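Chapter 6
Binders, Cabinets and the Shared Office

October
By Gráinne Scanlon

Start with the paper. Most small offices still have more of it than they admit to. Leases, warranties, signed forms, the manual for a copier that left years ago. Chapter 5 dealt with what to keep and what to shred. Now, where the keepers go.

Three questions for any binder. Who needs it? How often? Could a new person find it without asking? If the last answer is no, the label is wrong or the shelf is wrong. Usually the label.

The low two-door cabinet is the workhorse here. One shelf, maybe two. Doors that open all the way, so you can see the whole inside at once. Flat top for sorting. Stand binders upright where the height allows, spine out. Flat is fine for one or two, bad for a stack, becuase the one you want is at the bottom.

Color helps, within reason. Blue for contracts, say, and a darker blue for closed contracts is asking for trouble under poor light. Don't lean on color alone. A white label on the cover, a small sticker on the spine, same spot every time.
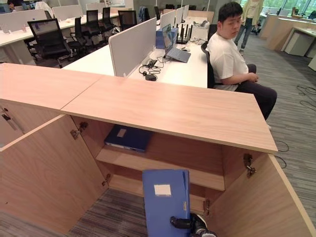 How full should a binder shelf be?
Leave enough room to slide a hand in beside the last binder. If you have to pull two out to get one, move something to another shelf or archive it.

The Nonville office, our running case from Chapter 2, kept more than 90 binders when it moved. Two systems at once: the old Hallel numbering and a newer list by client. Same lease filed twice, under both. The inventory ran to 2780 sheets once the duplicates were out. Took them most of a month. They kept the client list and dropped the numbers, and wrote the old number in pencil inside each cover. Good compromise. Copy it.

A word on the floor. Cabinets that sit on carpet settle, and the doors stop meeting in the middle. Check the hinges before blaming the carpet. Loose screws first, then alignment. Keep cables clear of the door swing. A coil on the floor beside a cabinet is a trip for whoever is carrying an armful of binders and can't see thier feet.

Emptying a cabinet, short version. Clear the top. Open both doors. Take out one shelf at a time, left to right, and set binders down in the order they came. Wipe the shelf. Read every label before anything goes back. Anything without a label gets one now, not later.
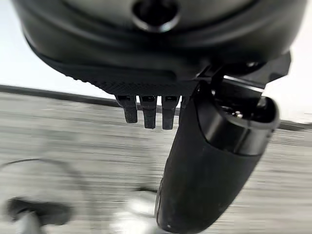
6.1 Labels That Last

Printed beats handwritten, mostly. Thick marker beats ballpoint. The Skivura sheets used in the exercises have 6 labels to a page, which suits wide spines. Narrow spines, cut them in half lengthwise. Put the subject first and the year second. People look for "Insurance," then the year.

Related
Chapter 5: Keep, Scan, Shred
The Tierney Method for Shared Shelves
Worksheet: Your First 100 Labels
Chapter 7: Desks Nobody Owns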